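Bookbinding notebook, February — paste trials and the Kilthorpe ledger

Started the morning slow, with the heater on and the radio low, and went back through what Jade Cloutier wrote up last month so I wouldn't repeat her tests.

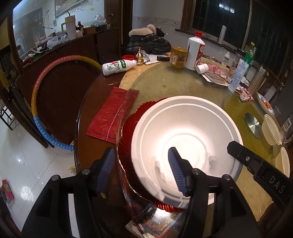
Her notes say the wheat starch was cooking up lumpy whenever she rushed the soak, and I believe it, having done the same thing myself more times than I'd like to put in writing. So I let this batch sit a good long while before it went anywhere near the burner, and stirred it the whole way through, and it came off smooth as custard. Strained it twice anyway. I do love the smell of fresh paste, I don't care who knows it.

Now the ledger. Kilthorpe sent it over wrapped in a bath towel, bless them, and the spine is gone except for a strip of leather at the tail. Sewing is sound in the first half and then gets loose, and two gatherings near the back are out completely. Job number is 2575, please use it on the slips this time (I am talking to myself as much as anyone). I collated it before lunch: 38 gatherings, all present, one of them bound in upside down by whoever had it last. I'm inclined to leave that one as it is and ask them first — somebody may be fond of it.

For the spine lining I tried both tissues on scrap. The Jeltska is the lighter one and it lies down beautifully over the sewing, but it stretches when it's damp and you have to lay it in one go without fussing. The Clollosar is stiffer and more forgiving, and I could lift it and set it down again without any tearing. On the scrap block the Clollosar gave a firmer spine, maybe a touch too firm for a book this thick that people will want to open flat. I think Jeltska first, then a second layer of the same once it has dried overnight, and keep the other for the hinges.

Jade, if you read this before I see you: the 80 grit is all used up, and I've borrowed your good bone folder, the one with the nick. It's in my apron pocket. I'll put it back!

The boards are the part I keep going back and forth on. The old ones are warped but they have the Magyar label pasted inside the front, with the penciled prices, and I'd hate to lose that. Could lift it with a damp blotter and move it to a new board, though the pencil worries me. Tested a corner with a barely damp swab and no gray came off on the cotton, so that's hopeful.

4:30, stopping here. Scrap block is under the small press with wax paper on both sides. Leftover paste in the fridge, covered, good for a few days. Still to do: ask about the upside-down gathering, cut more blotters, find thread to match.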